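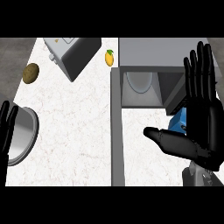 FOR RELEASE IN JUNE

Timham Publishes Hand Comparison, Declines to Name a Winner

Four robot hands, 300 simulated kitchen trials each, and a lot of numbers that do not agree with the brochures

Timham, the independent test shop for robot hands and grippers, today released the results of its first side-by-side comparison of end effectors for kitchen work. The report covers four products: the Fenell five-finger hand, the Umali three-finger hand, the Clirkley two-jaw gripper, and an older Clirkley suction tool that the company kept in the lineup as a baseline. All testing was done in simulation, on a virtual kitchen counter with ordinary food and cookware.

Readers hoping for a ranking will not find one. Timham ran the comparison after customers asked whether they should replace working two-jaw grippers with humanoid hands that cost many times more and need far more care. On the evidence so far, the company's answer is that most of them should wait.

"We were asked to say which hand is best, and I don't think the question is ready to be answered," said Mohandas Shenoy, who directs testing at Timham. "What we can say is that several claims we were given at the start of this did not hold up on our counter. Some of them didn't hold up in the vendor's own simulator, using the vendor's own model of the hand."

What was tested

Each end effector was given the same tasks: pick up a piece of produce and set it down in a marked area, lift a shallow piece of cookware by the rim, push an item aside without knocking over its neighbors, and return to an open resting pose. Two-handed setups were used for the Fenell and Umali products. The Clirkley tools were run on a single arm, as their maker recommends.

Produce included potatoes and lemons. Timham picked them because they are dull. A potato is lumpy and has no handle, and a lemon with a leaf still attached has a part that a planner can mistake for something worth grabbing. Both are missing from most promotional videos, which tend to favor mugs and boxes.

The cookware task was the hardest of the set for every tool. Thin round rims lying close to a countertop leave very little room to get a finger underneath. The Fenell hand was expected to do well here and did so only when the item started well clear of the hand. When it started beside the fingers, the controller spent much of its time limit backing away to make room for itself.

The results, such as they are

On produce, the two-jaw Clirkley gripper finished within a few trials of the Fenell hand. Timham does not consider the gap meaningful and asks that it not be quoted as a victory for either company. The Umali hand trailed both, mainly on lemons. The suction tool did poorly on potatoes, as everyone involved had predicted.

On cookware, the Fenell hand was ahead. It also failed in a way the others did not. In 39 of its 300 trials, the thumb closed before the fingers had reached their target, and the grasp never formed. The team traced this to timing in the supplied controller. Fenell has been sent the logs and has acknowledged them. A revised controller was promised for Friday and will be tested as a separate product, with its own line in the table. Timham does not replace old scores with new ones.

"The thumb is where the money is in a hand like this, and it's also where the trouble is," said Eldana Zeleke, who wrote the grasp scoring. "With the hand held open, fingers up and thumb out to the side, it looks as capable as yours or mine. Then you ask it to close on something, and you learn how much of that was the pose."

Zeleke added that the open resting pose was scored for a practical reason. A tall hand held upright takes up space, and in a kitchen that space may already belong to a hood, a shelf, or the other arm. Contact with fixed parts of the kitchen was logged in every trial, including trials that otherwise counted as a success. The report lists those contacts separately so that buyers can decide how much they care.

A second look at the controllers

Timham also compared two ways of driving the Fenell hand: the maker's learned controller and a plain scripted one written in house by Sayaka Tsuchiya. The scripted controller has a small number of fixed grasps and picks among them by object size. It took far less time to set up. It lost on cookware, and on potatoes it won.

"I wrote it to be beaten," Tsuchiya said. "It was supposed to be the floor. I would like somebody to explain to me why a learned controller should lose to it on a potato, and so far the explanations have mostly been about how I placed the potato."

Placement was random within a fixed region and identical across all four products. The random seeds are included with the report. Tsuchiya has offered to rerun the potato trials with any placement rule a vendor cares to send, provided the vendor agrees in advance to have the result published.

What simulation can and cannot show

Timham has been critical of simulated results in the past and does not exempt its own. The virtual counter is a hard, flat surface with the look of polished stone. Its friction is a number that someone typed in. Simulated produce does not bruise, sweat, or roll because the floor is slightly out of level. The simulated hands never get warm, stretch a tendon, or pick up a film of cooking oil.

For that reason the report makes no statement about durability, grip strength, or food safety, and the company asks that none be read into it. Halina Sowa, who built the kitchen model, spent much of the project hunting for places where the simulator was being too kind.

"We found a bunch of grasps that should not have worked," Sowa said. "A fingertip would sink a little way into the lemon, the physics would push back, and the lemon would stick there as if it had been glued. The score said success. We went through and threw those out by hand, for every product, and I'm still not sure we caught all of them."

In total, 735 recorded grasps were reviewed by eye after the automatic scoring flagged them as odd. The discarded ones are supplied in a separate folder for anyone who wants to argue. Discarding them lowered the score of every product in the comparison, with the Umali hand losing the least ground. Umali may reasonably take some comfort in that, although its lemon results remain weak.

Vendor responses

All three makers were shown the results before release and invited to comment. Clirkley corrected the stated weight of its gripper and had no further remarks. Umali asked for the lemon task to be dropped on the grounds that its customers do not handle citrus. The request was turned down. Fenell objected to the inclusion of contact with the surrounding kitchen as a logged event and described it as a layout issue. Its full statement is printed in the report without edits, followed by a short reply.

Timham received no payment from any of the makers for this work. Fenell and Umali supplied simulation models of their hands at no charge. The Clirkley models were already in the company's library from an earlier project.

Advice to buyers

For kitchens that move round, firm items from one spot to another, the report finds no case yet for a five-finger hand. For kitchens that handle cookware, there may be one, and Timham suggests asking the seller for an unedited run of at least an hour on the buyer's own items before signing anything. If the seller offers a highlight reel in its place, ask again.

Buyers should also find out which controller was used in any demonstration they are shown, and whether a person was steering. In the course of preparing this comparison, Timham requested that information for several public demonstrations and in most cases did not get a clear reply.

"I'm not against hands," said Mirjana Golob, who handles customer projects for Timham. "I have a customer who may well need one. I also have a customer who was ready to order a pair after watching a video of them folding a towel, and that customer packs potatoes. We had a long phone call."

Next steps

The same tasks will be repeated on physical hardware, on a real counter, starting with the two-jaw gripper. Fenell has agreed to lend a pair of hands for the purpose. Umali has not yet decided. Timham will publish the physical results whether or not they match the simulated ones, and expects that in several places they will not match.

The full report, with scoring code, seeds, trial logs, and the discarded grasps, is free to download from the Timham website. The kitchen model may be reused with credit. Corrections are welcome and will be posted with the name of the person who sent them, unless that person asks otherwise.

About Timham

Timham tests grippers, hands, and controllers for companies that are thinking about buying them. It does not make or resell robot hardware.

Press contact: Mirjana Golob, Timham customer projects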